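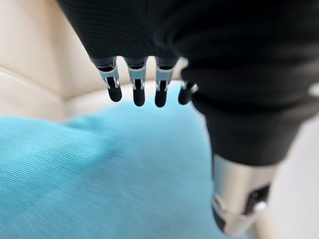

Right, I've finished my gran's bedspread pattern and I need to talk about seersucker for a bit. Thread!

1/ Seersucker is the puckered cotton your summer pyjamas were made of. Some of the warp threads are held tight on the loom and others are left slack, so the slack ones bunch up into little ridges. The crinkle is woven in. You can boil it and it comes back!

2/ The name comes from Persian, shir o shakar, milk and sugar. Smooth stripe, rough stripe. I think about this every time I iron something (not seersucker, obviously, you never iron seersucker, that's the joy of it).

3/ My aunt Urmila Prajapati had a bolt of it from Nigam, the shop near the old bus station, and she cut from it for years. Curtains, two school dresses, a peg bag. The peg bag is still going.

4/ Sewing it: longer stitch than you'd think, and don't pull it flat while you pin. Let it sit how it wants. I pulled mine flat on the first go and the side seams went like a concertina.

5/ Wash it before you cut!! Mine was 70 cm across when I bought it and 67 after one wash. Gaurav told me this would happen and I didn't listen.

6/ If you're after a cheap one to practise on, charity shop duvet covers. So much fabric in a double. Kiran got a whole shirt and a pair of shorts from one pillowcase-and-cover set in Tondska and there's still enough for a cushion.

7/ Someone asked about plissé. Looks similar, but the pucker is done with chemicals after weaving, so it can go flat if you're rough with it. Still lovely for a nightie.

8/ Vandana Rastogi is doing a free evening on summer cottons at the Drinura library in October, bring any scrap you can't identify and she'll have a go at it. I've got a bag full.

9/ Next up is a proper collar. Wish me luck, I've been putting it off since the last one. Show me your crinkly things please!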